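Home Explore Notifications Messages Log in

Sun 13 September

I have now moved apartments 3 times in 2 years and I would like to report that the security deposit is a folk tale we tell young renters so they will scrub ovens.

Latest one, the place in Divdale. Deposit was 2000 dollars. Deductions so far include 75 for "wall fatigue." The wall was tired. I relate to the wall.

I asked for receipts. Bason Property sent me a PDF of their own logo and the word "various."

Then there's towels. I left one behind on the bathroom hook and got billed for "removal of abandoned textiles." My best towel, too. I'd have driven over for it.
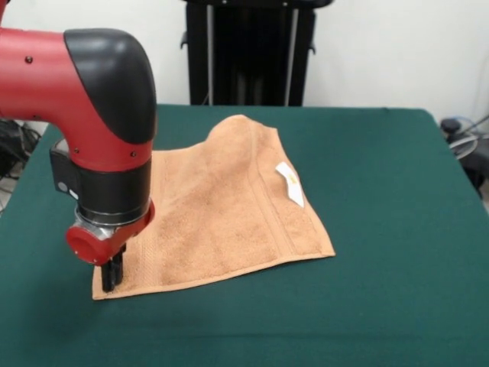
Narendra Sandhu replied that Bason charged him for a shower curtain he took with him, so at least my towel existed.

Sent them a letter. Paper, stamp, the works. Used the phrase "itemized statement" twice and "disappointed" once, saving the rest of my vocabulary for small claims.

They called within the hour. Suddenly the wall is feeling much better.

Still keeping the towel money though. A girl needs limits and so does Bason, I guess.

Comments

szekeres_p: take photos of everything on day one, even inside the closets

Mo: wall fatigue!! mine was "carpet memory"

tenant in Vundness: wait until December, they find new stuff in December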